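# Who Was the Tall Cupboard For? Storage in the Damwood Cottages

Project report, spring term

## 1. What we set out to check

The Damwood display says that every cottage family owned a tall cupboard "made to last for generations". I wanted to know if that was true, or if it only looks true because the tall cupboards are the ones still standing. Cheap things get burned, broken up or turned into hen houses.

My main source was a copied household list dated 1566, which covers 40 homes. I also used the sale catalogue of the Kastberg workshop, a much later firm, which lists 189 pieces it called "cottage style". I don't trust the catalogue much. It was written to sell furniture, and "cottage style" tells us what buyers liked to imagine.

## 2. What the list says

Chests come up again and again. So do benches, boards on trestles and plain boxes. Cupboards are much rarer, and where they do appear the house usually has other costly goods as well, such as pewter or a feather bed.

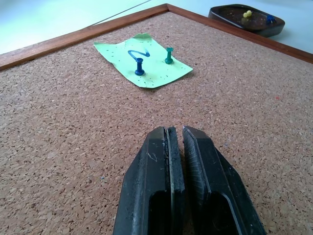

There is a problem with the word itself. A "cup board" could be an open shelf or a side table for putting cups on, with no doors at all. The person who copied the list used modern spelling throughout, so I can't tell which entries meant which. My first count treated them all as closed cupboards and I had to throw it out.

The list also leaves things out. Anything fixed to the wall may have been counted as part of the house, and anything worth almost nothing may not have been written down. A family with pegs and a wall shelf would look on paper as if it had nowhere to put anything.

## 3. The model

We built a small chest and a small cupboard from the same amount of pine, using the Flaranura plan sheets. The chest took one afternoon. The cupboard took three, mostly on the doors, and one of them still sticks.

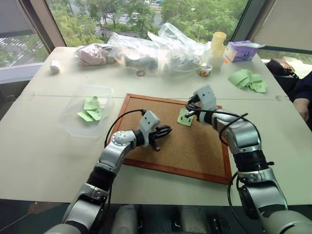 The Yin method, which our course guide recommends, asks you to sort your evidence into "strong", "weak" and "wishful" before writing anything. I found it less useful than the guide promises, as nearly everything I had went into "weak". Moving the entries about did at least show me that I had been leaning on the catalogue too often. A corkboard in a reddish-brown wooden frame with a green sticky note on it is fine for one or two thoughts, but a pile of household entries needs a proper table, and I should have made one in the first week.

## 4. What I think now

The chest was probably the normal piece and the tall cupboard the unusual one. I say probably. Some 66 of the catalogue pieces are cupboards, and I suspect the display was written with that sort of book open on the desk.

It is also possible that Damwood was poorer than its neighbours and proves nothing about anywhere else. I had no second list to compare it with.

## 5. Still to do

- Find out if the original list survives, and check the spelling of "cupboard"
- Ask the museum where the "generations" line came from
- Rehang the left door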